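Gristham Researchers Teach a Robot Arm to Ask for Help Before It Gets Stuck

Dec 10, 2020

Anyone who has watched a toddler with a shape sorter knows the look that comes just before the block gets thrown across the room. The square one will not go into the round hole, it has been tried four different ways, and the grown-up on the sofa is being stared at as if this were all somehow her fault. Iresha Wijesinghe, who leads the manipulation group at the Gristham Institute, has watched that look come over both of her children, and she will cheerfully tell you that it set her thinking about robots.

"What I noticed was that my daughter nearly always looked up at me before she failed," Wijesinghe said over the phone this week, with a good deal of dishwasher noise behind her. "She had a feeling it was going wrong. Our robots had no such feeling. They would push and push until the safety stop kicked in, and then one of us had to walk over and sort it out."

The method her group has spent the past year and a half building is called Trirnar, and it is meant to give a robot arm something like that feeling. The results were posted this month in a paper the group has also sent out for review, and they have drawn a fair bit of friendly attention from other labs that work on what the field calls contact-rich tasks, meaning jobs where a robot has to press, slide, or wiggle one thing against another and get it right by touch as much as by sight.

The usual way to teach an arm a job of this kind is to have a person steer it through the motions many times over, record everything, and train a program on the recordings. It works nicely as long as things look the way they did during the lessons. Trouble starts when a block is turned a little differently or the box has been nudged, and the program, having never seen such a thing, carries on with great confidence in the wrong direction.

Trirnar keeps the recorded lessons but adds a second, smaller program that listens in while the first one works. It compares the forces felt at the wrist with the forces it would expect at that point in the job, and when the two begin to drift apart it pauses the arm and calls for a person. The person takes over for a few seconds, steers the gripper out of its difficulty, and hands control back. Those few seconds are then saved and added to the lessons, so that the arm is taught mostly about the moments it finds hard.

According to the paper, an arm trained this way needed 36 full demonstrations to learn the sorting job, plus the short corrections that came up along the way. After training, it called for help an average of 2 times in an hour of steady work. Wijesinghe is careful to say that these numbers belong to one job on one kind of arm, and that she would be sorry to see them quoted as if they covered every kitchen and warehouse in the country.

Choosing the toy took longer than you might think. The group began with metal pegs and a drilled plate, a standard test in this line of work, and moved on in July to children's blocks. Pegs are made to fit snugly and always the same way, while painted wood has soft corners, little drips of color, and openings that are a touch more forgiving on one side than on the other. A person deals with all that without giving it a thought. For a program that goes by touch, every block turned out to be a slightly different puzzle, and that was just what the group was after.

Much of the first month went into the tedious business of deciding how worried the second program ought to be. Set too nervously, it stopped the arm every time a block brushed the rim of an opening, and the students teaching it complained that they might as well do the sorting by hand. Set too calmly, it let the gripper lean on the lid until the whole cube slid away. The setting they finally chose is one that the program adjusts for itself as lessons pile up, starting out timid and growing bolder with the shapes it knows well. 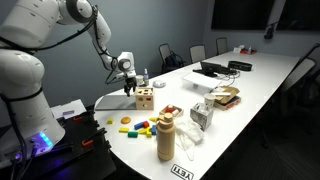 The arm's two-fingered gripper over the wooden shape sorter, with the colored blocks spread out on the table.

The work was done together with Drikov, a small company that makes sensing equipment for assembly lines and that paid for part of the study. Its engineers were mainly interested in the calling-for-help part. On a factory floor, one person might look after a whole row of machines, and a machine that speaks up a few seconds early is a good deal more welcome than one that has to be found jammed. Drikov plans to try the method on a cable-fitting job next year, though it has not said where.

The group also asked people with no background in robotics to do the rescuing. There were 17 of them, recruited mostly from the institute's offices and library, and each was given a short lesson in steering the arm before being put on call. Their corrections taught the robot nearly as well as those made by the lab's own students, which pleased Wijesinghe more than anything else in the paper. She had worried that the method might only work in the hands of people who already knew what the arm was about to do.

"A lady from payroll was the best of the lot," she said. "Very patient, very small movements. I have asked her to come and teach my students, and I am only half joking."

There are limits, and the authors give them a generous section of their own. The second program can only notice trouble it can feel, so a block dropped on the floor goes by without complaint. It is also easily upset by anything that tugs at the wrist, cables included, and the group had to repeat several days of training after one was strapped a little too tightly. And the method has yet to be tried with soft things like cloth or bread dough, where even a person would be hard put to say what the expected force should be.

Dropped blocks are next on the list. The plan is to let the second program look as well as feel, and to give it a way of saying what kind of help it wants, so that the person called over does not have to spend the first few seconds working out what the matter is. Wijesinghe hopes to have a version of that running by summer, and she says the recordings from the sorting study will be shared with other labs once the paper has been through review.

Her daughter, now six and long since finished with shape sorters, has been in to see the robot. She thought it was slow, but she liked that it asked.

Recent items
Prosser Lecture on Touch and Learning Moves Online
Drikov Adds Two Student Placements in Sensing
Gristham Opens Shared Workshop for Small Robotics Teams
What a Wrist Can Feel: Notes From the Manipulation Group

Contact the news desk | © 2020 Gristham Institute | Back to top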